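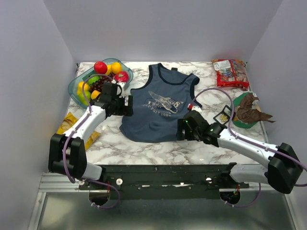

Fig. 1. Two-arm station with a dark blue tank top laid out for a folding demonstration.

Teaching by Demonstration, Session 2: Driving Two Arms at Once
Handout for lab groups. Notes by Hanne Laitinen, with additions from Lamai Hemmin

Last time we moved a single arm by hand and played the motion back. Today both arms are live and the job is cloth, so this is where it gets really fun! Cloth bends, bunches up and slides off in directions you didn't plan, and your hands already know a hundred little tricks for dealing with that. The whole point of the session is getting those tricks into the recording.

Two ways to show a task

Hand guiding. You hold the arm itself and walk it through the motion. Great for feeling where the joints run out of travel. With two arms and a shirt it gets awkward fast, and your own sleeves end up in the camera view.

Remote control. You move a pair of small leader arms and the follower arms on the table copy you. You stay out of the picture, and the robot records what its own cameras and joints see. We use this one for all cloth work this term.

What gets saved

Each run of the task is an episode. An episode holds the joint angles of both arms, the gripper openings, and the camera views, all on one clock. If the clocks drift, the learner sees a gripper close before the fingers reach the cloth, and it will happily learn that. Check the sync light in Ikitz before your first episode, every time.

Why a tank top?

It's a lovely first garment. No sleeves to tuck, but the straps are narrow and love to flop over. In Fig. 1 one strap is bent at the end and there are shallow wrinkles low on the fabric. Leave that sort of thing alone when you set up! A policy trained only on perfectly smooth shirts gets lost the first time it meets a real one. The same goes for the fruit bowl and the snack bag. Things around the edge of the table teach the learner what to ignore, so shift them a little between episodes and keep the middle free for the cloth.

The fold, as we will all do it

1. Start with the neck opening toward the back of the table and the hem toward you. A bit of tilt is fine.
2. Bring both grippers low over the hem corners, fingers open.
3. Pinch both corners, lift slightly, and carry the hem up to the neckline. Move the two arms together.
4. Let go, back off, then fold one side across to the other.
5. Return to the start pose and stop the recording.

Go slower than feels natural, but don't freeze. Long pauses are poison: the learner can't tell a pause from a decision to stay put. If you miss a grasp, go back and get it, and keep the episode. Recoveries are gold. Amnuay Chaiyaporn's January set had 216 episodes, 161 of them clean, and the policy improved noticeably once he put the messy ones back in.

Watch the cables on wide moves. They arch over the table and can snag.

For next week

Each group records 100 episodes, split evenly between drivers. Write down who drove which ones, as we'll compare styles. Questions about the leader arms go to Mayuree Tanasarn. Reading: the chapter on compounding errors, first half only.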